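# Artificial flower arranging

**Artificial flower arranging** is the placing of imitation flowers and foliage in vases, bowls or other holders for display. It follows most of the conventions of fresh flower work but needs no water, and stems can be taken out and reset as often as the arranger likes. In Foltville it has been taught as a Sunday class at the Ayele centre, where each table gets 9 stems.

## Materials

Tulips are common in beginner sets. The head sits on a long green stem with broad leaves attached, and colours include yellow, white, pink and red. Small-blossomed purple sprays are used as filler. The local supplier, Flimport, lists 509 stem types in its catalogue.
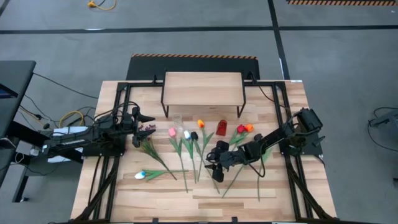
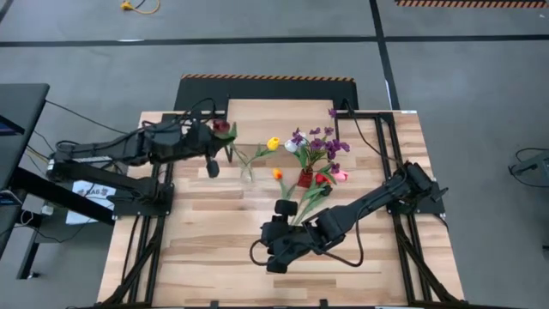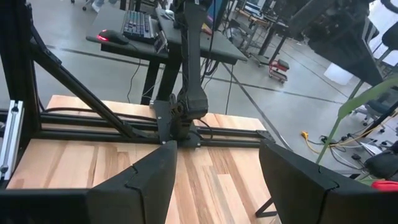
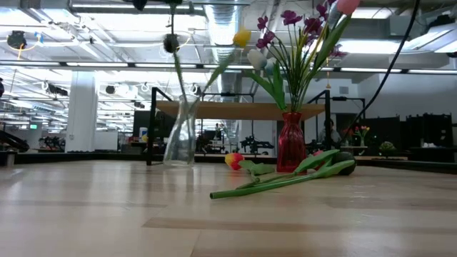
*Page last changed: June, revision 1,441*

## Vases

Clear glass leaves the stems in view, so a clear vase is often kept for 1 to 3 tall flowers. Coloured glass hides the lower stems and suits a fuller bunch. A narrow neck holds stems upright, while a flared mouth lets them lean.

## Method

Stems are laid out on the table before any are placed. The filler usually goes in first, followed by the larger heads, with the tallest at the back. Leaves are bent outward by hand to cover the rim. Stems with a wire core may be shortened with side cutters.

## Storage

Stems are stored flat, away from direct sunlight, which fades the colour. Dust is removed with a soft brush.

## See also

- Stendia method
- Dried flowers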